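Subject: Re: [workshop] scratched clear panel – polish or replace?
From: Villads Lykkegaard
Date: 14th June

Begoña Mateos wrote:
> Has anyone had luck polishing scratched clear plastic? Ours
> is getting hard to see through and a new one isn't cheap.
> Also, do you clean the rubber bellows with anything special?

Hi Begoña,

Bellows first, as that's the easy one. I use a damp cloth with a drop of dish soap and work down one fold at a time. No solvents, please! I did that once at Lonby and the rubber went sticky by July. Dust likes to sit on the fattest folds, so start there.

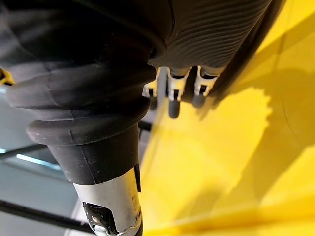 I'd skip the silicone spray too – it just gets on everything else.

Now the panel. I've gone at clear plastic with 500 grit, wet, then polish on a soft rag, and it did help with the deep ones, but it took me 40 minutes for a patch no bigger than my hand. The hairline stuff I leave alone. If you can still make out the colors underneath, I'd live with it a while longer (Baltasar will disagree, he always wants new).

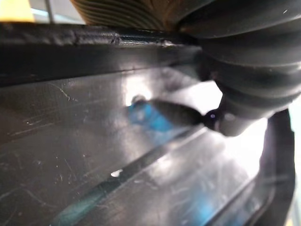
Fine scratches on the clear panel, worst over on the left half.

Does Montoya still cut to size? They used to want 10 days.

Villads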